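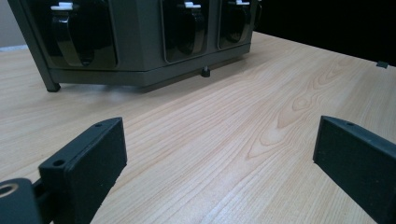
Jovness publishes pad care routine for its hand-held grippers

Jovness has released the working instructions its own workshop uses to look after the Zulport hand-held gripper, covering the finger pads, their screws, the rod linkage and the bench the tool is used on. The instructions are free to download and apply to all Zulport units fitted with flat black pads.

The Zulport is held in the hand and closed by the operator. It has two fingers, each ending in a flat rectangular pad. The pads are fixed with small screws and are meant to be taken off and replaced as they wear. Until now the company supplied a single sheet with each tool and answered further questions by telephone.

"Most of the calls we took last winter were about pads that no longer met properly," said Firdevs Özkan, who runs the Jovness workshop. "In nearly every case the pad itself was fine. A screw had worked slack, or someone had changed one pad and left the old one on the other side. We have written down what we do when a tool comes back to us, in the order we do it."

The routine has 11 steps and needs a hex key, a lint-free cloth, a straight edge and a strip of thin paper. It starts with the tool laid on a clean, flat table with the fingers open. The operator wipes both pads, checks the screw holes for dust and looks along the rod that joins the bracket to the finger. A bent rod should be replaced and never straightened by hand.

The fingers are then closed on the paper strip near the tip, in the middle and near the base. The strip should drag evenly in all three places. If it slips out at one of them, the screws on both pads are slackened by a quarter turn, the fingers are closed gently, and the screws are tightened again with the pads touching. The paper test is then repeated.

Pads are always changed as a pair. Jovness recommends a new pair after 8 weeks of daily use, or sooner if the gripping face has gone shiny or an edge has chipped. Replacement pads are sold under part number 251, and the screw set under part number 257. Screws from older kits have a different head and should not be mixed with the new ones.

A separate section deals with the bench. Tools and parts should be kept back from the working area so that the fingers can open fully without touching anything. Benches with a strong grain or knots are suitable as long as the surface is smooth. Raised holders should be checked for rocking before each shift, and any holder that moves when pressed at a corner should be packed level or taken out of use.

The first outside user of the routine was Ağca, a contract assembly firm that keeps its grippers in use on two shifts. Vitória Guerreiro, maintenance lead at Ağca, said the paper test had replaced a longer check with feeler gauges.

"We do it at 6 in the morning before the line starts," she said. "The operators do it themselves and write the result on the card. If the strip slips twice in a row the tool goes on the repair shelf and they pick up a spare. I would still like a torque figure for the pad screws, and I have told Jovness so."

Jovness said a torque figure will be added once testing on the new screw set is finished.

The instructions can be read on the Jovness website or ordered in print from Mernota, which distributes Zulport spares. Printed copies will be included with every pad kit from February. Owners of older tools can send them to the workshop for a pad and rod check, and should remove any loose parts before packing.

Media enquiries: Jovness press desk, through the contact form on the company website.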